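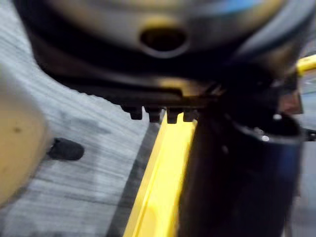
Gray and silver housing with oval opening, black ridged strip underneath.

24 August 2019, film workshop, bench 2

Print: Górecki interview reel, 16 mm reversal, magnetic stripe, from the Munine deposit. Can label gives 400 ft. Measured length on the synchronizer is 365 ft, so either the label states the raw stock length or there is material missing. No lab leader at the head. Tail has a short run of black and then a paper tape tab, writing illegible.

Subject is Górecki the producer, talking in German at a desk, one camera position with two changes of lens. Interviewer off camera throughout. No slate at any of the joins. Rafsan thinks it was shot as raw material for a television portrait and the deposit holds only what the broadcaster sent back. The Munine inventory has a single line for it, "Górecki, conversation, sound," and nothing on date. Edge code on the stock should narrow the year but I have two readings that disagree, one at the head and one after the second splice. Could be two rolls joined. To check against the code chart on Monday.

Condition
Shrinkage 0.85 percent at the head, a little less at the tail. Within limits for the scanner, marginal for sprocketed projection, so no projection. Edge wave slight. Vinegar odor faint on opening the can, strips placed, reading due after 24 hours. Base scratches continuous on the left third of the picture for the first part of the roll, then they stop at the second splice, which again suggests two sources. Emulsion side good. Color has gone toward magenta but the skin tones hold enough separation to grade.

Splices: all tape except the second, which is cement and sound. The tape ones have oozed. Removed old tape, cleaned residue with the usual solvent on cotton, remade with fresh tape. One perforation torn through to the edge just before the third splice, repaired with perforated tape on the base side only. Did not go near the stripe with solvent. Some adhesive is left on the stripe at the third splice and I would sooner have a dropout there than lose oxide.

Sound
Stripe played on the Fultine follower at 24 fps. Level low, hum present at 60 Hz. This was shot in Europe, so 60 is not from the original recording and must be ours. Lifted the ground on the preamp, hum dropped but did not go. Swapped the cable between follower and converter, no change. Moved the follower's supply to the other circuit and it went down into the tape noise. Left it there. The bench circuit needs looking at before anyone transfers quiet material on it.

After that the track is usable. Speech clear. Azimuth adjusted by ear on sibilants, then checked on the scope. A second adjustment was needed after the second splice. Recorded flat at 96 kHz, 24 bit, no noise reduction on the preservation file. Sync to picture assumed at the standard advance of 28 frames for magnetic stripe. It holds on lip movement for the first section. In the second section the sound is late by two frames, constant, no drift. Corrected in the access file only and noted in the sidecar.

Scan
First pass stopped early, gate pressure too high for the shrinkage and the image was hopping at the joins. Backed the tension off to 85 on the Grenari panel (the units are the panel's own) and restarted from the head. Second pass ran through without stopping. Vertical steadiness acceptable, small jump remains at the cement splice. Dry gate. The base scratches would improve with wet gate but we are not putting a striped print through the fluid.

Scanned full aperture with overscan so the edge code is legible in the files. Checksums written on the capture drive and verified after copy to the server.

Content notes, for the catalog
Górecki talks first about raising money for a picture that was never finished, then about studio rental and what a stage cost per week. A long passage on casting. Then the join, and he is in a different jacket and talking about distribution. He mentions a title I cannot make out, three listens. Timecode passed to Rafsan Marikar, whose German is better. The interviewer's questions have mostly been cut out, so several answers begin mid-sentence. Do not transcribe the missing questions by guesswork, put [question cut] as we did with the other Munine reels.

Open
Edge code, both halves.
Acetate strips, reading and entry in the log.
Ask Munine whether there is a second can. 35 ft short is close to a minute of running time.
Bench circuit hum.
Grade for access copy, not started.
New can and core, old can to be kept with the label.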